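Search this site
Enter keywords
Go

Removing Sticky Label Residue From Plastic Bottles and Jars

By Gunvor Strand
2025-10-28

If you refill bottles at home, sooner or later you have to get the old labels off. Some peel away in one piece. Most leave a gray, tacky film that picks up dust and lint for months. The method below works on most household plastic and takes one evening for a small batch, with most of that time spent waiting.

What you need

Dish soap
Baking soda
Plain cooking oil (the cheapest kind you have)
An old plastic card for scraping
A soft cloth and a nylon dish brush
A tub or bucket deep enough to lay the bottles down in
Paper to cover the work surface

Do not use a metal scraper or steel wool. Both leave scratches in plastic, and the scratches hold dirt and make the new label sit badly.

Before you start

Empty the bottle completely and rinse it until the water runs clear and no suds come up. If it held bleach, drain opener, pesticide or anything else with a hazard warning, do not reuse it. Dispose of it the way the label tells you to, and read the label before you take it off.

Look on the bottom for the recycling number. Types 1, 2 and 5 cover most bottles and tubs from the kitchen and bathroom, and the soap and oil steps are fine for all of them. Type 1 softens and warps in hot water, so keep the soak warm only. Type 6 is brittle and can craze if you leave oil on it for long. I skip it.

Find out what kind of label you have. Lift one corner with a fingernail. Paper labels tear and show white fibers. Film labels stretch a little and come up clean at the edge. If there is no edge at all, the design is printed straight on the plastic, and no amount of soaking will lift it. Cover it with a new label.

Step 1. Soak

Fill the tub with warm water and a good squirt of dish soap. Put the caps back on, fill each bottle with water so it sinks, and lay it on its side. Paper labels need 62 minutes by my kitchen timer, a figure I settled on after a lot of half-soaked jars. An hour will do. Film labels are waterproof and gain nothing from soaking, so go straight to Step 2 with those.
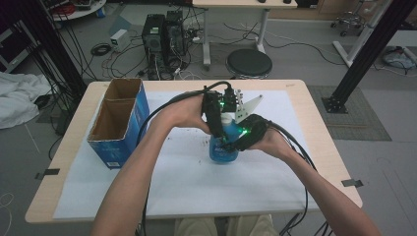
Step 2. Peel

Start from a top corner and pull slowly, keeping the label folded back close against the surface. Pulling straight out tends to split the label from its glue. If a film label resists, warm it with a hair dryer on the low setting, moving it the whole time, and try again. Stop if the plastic begins to feel soft.

Scrape off any leftover paper with the plastic card while it is still wet. Paper fibers left in the glue will make the next step slower.

Step 3. Loosen the glue

Mix one part baking soda with one part oil. It should be thick enough to stay put on a curved side. Spread it over the sticky area and leave it for 20 minutes. Then rub in small circles with your fingers or the cloth. The glue will roll up into little crumbs.

For heavy glue, wipe off the first coat and put on a second. Rubbing alcohol also works on type 2 and type 5, but test it on the base first. Keep it away from flames and open a window. Acetone and nail polish remover will cloud or melt many plastics.

Step 4. Wash and dry

Wash the outside twice with dish soap to get the oil off. Any oil left behind will stop a new label from sticking. Rinse, dry with a clean cloth, and leave the bottle open upside down on a rack overnight. Water trapped inside will thin out whatever you pour in next.

Putting on the new label

Write the contents and the date you filled it. Stick the label on a straight section if the bottle has one. On a rounded bottle, use a narrow label, since a wide one will pucker at the top and bottom. Press from the middle outward and leave it 7 hours before it gets wet.

Never put cleaning products in a bottle that used to hold a drink, even with a new label on it.

Comments

Vidar Aasen
The paste worked on my jam lids too. It did nothing for a price sticker that had been in the sun since September.

Linnea Nyberg
Can I use olive oil? It's all I have in the house.

Gunvor Strand
Yes, any cooking oil is fine. It just costs more.

Vibeke Kjærgaard
My bottle went cloudy after the alcohol. Type 1. I should have read the whole page first.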